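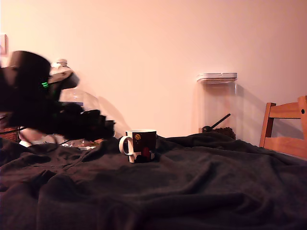 Unit 3: Bottled water and the "eight glasses" rule

Start with the claim everyone in this room has heard: drink eight glasses a day. Ask where it comes from and you'll get shrugs, or a link to a company that sells water. Most healthy adults do fine by drinking when thirsty, and a good share of what we take in comes from food. Soup counts. So does coffee, whatever your aunt says.

Now the harder part. Read the Zusteo leaflet in your packet. It says 69 percent of office workers are "under-hydrated." Before you repeat that number, check:

Who was asked, and how were they picked?
What does "under-hydrated" mean? The leaflet never defines it.
Was anything measured, or did people fill in a form?
Who paid?

Selvaraj Kumarasinghe's write-up of the Grindalport survey is the better of the two readings, but don't go easy on it. He reports 2000 replies and doesn't say how many forms were sent out. A big sample of people who felt like answering is still a sample of people who felt like answering.

On taste: last term's blind test put tap water against two bottled brands, and the class could not tell them apart with any consistency. I wouldn't build much on that either. It was a small group, and the cups weren't all filled from the same tap.

Thirst is a poor guide for some people, including many older adults and anyone working hard in heat. Keep that in your essay. Doubting a slogan doesn't make the opposite slogan true.

For September: two pages on one health claim from a label. Quote the label exactly. Dilruba Jayawardena has the spare packets.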